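Denorside Enterprise Teaching Fund
Interim report on the Prundus start-up module
Submitted 2022-10-04

1. Where we are

The fund asked for a report at the halfway point, with a short account of what has been spent, what has been taught and whether the module is doing what the application said it would do. I can answer the first two with some confidence. The third I would rather answer carefully, as I think the application promised more than any taught course can deliver, and I say so as the person who wrote a good part of it.

Prundus is an optional module for students who want to try out a business idea before they leave. It is taught in teams. Each team chooses an idea, speaks to possible customers, works out costs and prices, and presents a plan to a panel. The first run finished in August. It had 40 students in it, and every one of them handed in the final piece of work. I mention the completion rate because the funding agreement asks for it. It tells you that the work was marked and that students wanted the marks. I would not read anything else into it.

2. Teaching

The teaching went broadly to plan. We ran the opening block on finding a problem worth solving, then the block on customers, then costs and pricing. The session on company law was moved to later in the term and then shortened, and the feedback says it should have been longer. I agree with the feedback.

The customer block is where I have most doubts. Students were told to interview people who might buy from them. What most teams brought back was a set of polite answers from friends and relatives, all of whom thought the idea was very good. The marking scheme as it stood rewarded the number of interviews and said little about who was interviewed. Teams read the scheme, as teams will, and did what it paid for. In the next run, a team will have to show at least one conversation that went badly and say what they changed afterwards.

Costs and pricing went better. Students complained about the spreadsheet, but the plans with a proper spreadsheet behind them were easier to believe, and two or three of the weaker ideas were dropped at this point by the teams themselves. I count that as a success, although the form has no box for it.
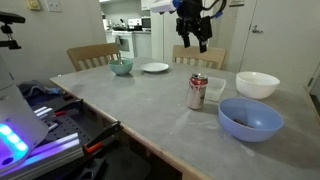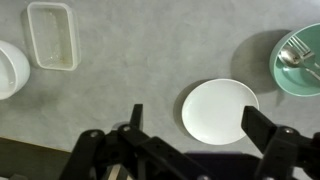
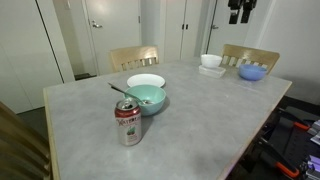

3. Partners

Virág supplied guest speakers as agreed. The talks were popular. They were also, with one exception, stories about businesses that did well, told by the people who did well out of them. A student could sit through the whole series and conclude that persistence is the main thing. I have asked for the next series to include at least two speakers whose firms closed, and for the figures to be shown to the class. Virág has said yes in principle. I will believe it when the names are on the timetable.

Juvmont had offered short work placements for members of the best teams. There were 5 places on offer and 4 were filled. The last was turned down because the travel costs were not covered, a point we should have spotted when the offer was made. The placement reports are friendly and rather thin. I cannot tell from them whether the students learned anything about starting a firm or spent the time answering the telephone.

4. Spending

Spending is within budget under every heading except printing and travel, which are combined in the agreement and are overspent by £309. The cause is late booking on our side. We propose to meet it from the amount set aside for publicity, which is hardly touched, and I would ask the fund to confirm that this is allowed. No other changes are requested.

5. Results against the targets

The application set a target for "new ventures created". Several teams have told us they intend to carry on. One has registered a company. I have not reported the others as ventures, whatever the guidance notes may permit. A team with a name and a logo and no sales is a team that has done its coursework.

The survey at the end of the module shows a rise in students' confidence about starting a business. I would treat this with caution. It was filled in just after the presentations, when everyone was pleased to have finished, and we asked no group of students outside the module the same questions. It is also fair to wonder whether more confidence is what we want. Some of the students I would most trust with a loan came out less sure of themselves than they went in.

6. Next period

Before the second run we will rewrite the marking scheme for the customer block, put the law session back to its full length and agree travel costs with Juvmont in writing. We will also contact the first group again once they have had time to find out whether their plans survive rent and bills, and we will ask students outside the module the same questions. Those answers will go in the final report whichever way they fall.

The fund has asked whether Prundus could be offered at other sites in Denorside. My advice is to wait for the second run. The materials could be copied tomorrow, but at present we would be copying the faults along with them.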